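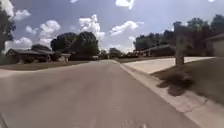
Does an obituary have to name the cause of death? The family decides, and most papers in our area will print a notice without one.

I format death notices for a living, so a few posts on how the work is done. Paid notices only. News obituaries written by staff follow other rules.

The first line carries the load: full name, age, town, day of death, place of death. People search by that line for decades. Put the legal first name in even if the person went by something else for 80 years, then the everyday name in quotation marks.

Maiden names go before the married surname, without parentheses, unless the paper's style sheet says otherwise. Daltia, the submission system most funeral homes here use, drops anything in parentheses from its index. I found this out after a batch of notices came up blank in search.
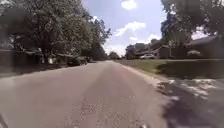

It also drops accents, so I send those names by email as well and ask for a proof. Malte Kleinschmidt at the Skikora funeral home does the same with hyphenated surnames, which the system sometimes splits across two entries.

Survivors come in a fixed order: spouse, children, grandchildren, siblings. Spouses of children go in parentheses after the child in most styles. For Daltia, write "and her husband" instead. It costs a few more words and stays in the index.

"Preceded in death by" goes before or after survivors. Pick one. Turunen charges by the line and wraps at up to 100 characters, so a long list of brothers and sisters can add three lines to the bill. Ask for the line count before you approve.

Service details: date, time, building, street address, in that order. Visitation gets its own sentence. If the burial is private, say "private" and stop there. A cemetery name printed next to "private" brings people to the gate.

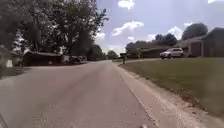
A home address in a notice is a separate question. My advice is to leave it out, and the house number in particular. Families who receive callers at home often want it in, and I suggest they pass it along by phone. If they need to say something about parking, keep it general. On a residential street like this one, with a curb on the right and mown lawn behind it, "please park along the street and keep off the grass" is enough, and no number is given.

Corrections. Drotness allows four changes before the proof is locked — after that it is a new notice at full price. Mercy Kashindye, who proofs with me, reads every name aloud to the family over the phone, letter by letter. Most of our fixes come out of that call. The usual ones are a grandchild left off, a middle initial, and the year of a marriage.

Deadline for the February memorial page is the same as for regular notices. Send photos as separate files, not pasted into the text.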